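## 3. Collecting Demonstrations

### 3.1 Two ways of showing a task

The Clomier tasks were taught in two ways. In the first, an operator seated at a desk drove the Rendia arm by remote control and watched the workspace through two fixed cameras. In the second, the operator carried a hand-held gripper to the work and carried out the task directly, with no arm present. Both methods record the opening of the fingers and the path of the tool through space, and both feed the same training pipeline, which is described in Section 4.

Remote control has one clear advantage. Every motion recorded is a motion the arm can make, so no demonstration has to be thrown out later for reaching beyond the joint limits. Its cost is time. Operators working with the remote station paused often before closing the fingers on thin objects, and these pauses were carried into the training data. A policy trained only on such data tended to hover above the object at the same point in the task.

The hand-held method removes most of the pauses. It introduces a different problem, in that people turn their wrists in ways the Rendia arm cannot follow. We therefore checked each path against a model of the arm before accepting it. Of the 115 hand-held demonstrations recorded for the card tasks, 30 were rejected at this step, the majority for wrist rotation near the end of the motion.

### 3.2 Operators and instruction

Operators received some 10 minutes of instruction and were then asked to practice until they felt at ease with the tool. They were told to approach each object at a steady speed, to keep the free hand out of the camera's view, and to finish each demonstration with the fingers fully open. No instruction was given on where to grip. The variation in grip points that followed was kept in the data, and its effect is reported in Section 5.2.

### 3.3 Thin and flat objects

Flat objects were the hardest items in the Wukmont set under both methods. A card offers little for the fingers to close on when it lies against a surface, and once it is lifted its lower end can swing or catch. The camera on the hand-held tool looks along the fingers, so the contact between pad and card stays in view during the grasp (Figure 7).
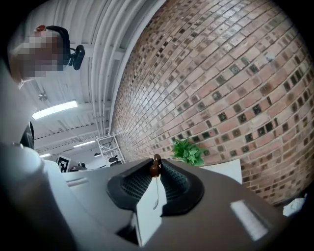
Oddur Ravn

**Figure 7.** Hand-held gripper with a flat white card held upright between ribbed finger pads, seen from the tool's own camera. A printed square marker stands in the background.

The wide lens also takes in a large part of the room. Ceiling fixtures and brickwork supply fixed features for estimating the motion of the tool, even when the held object fills the center of the view. Faces were masked before the recordings were passed to the annotators at Wan. The masked recordings were used for all results in this paper, and the tracking software was run on them without further changes.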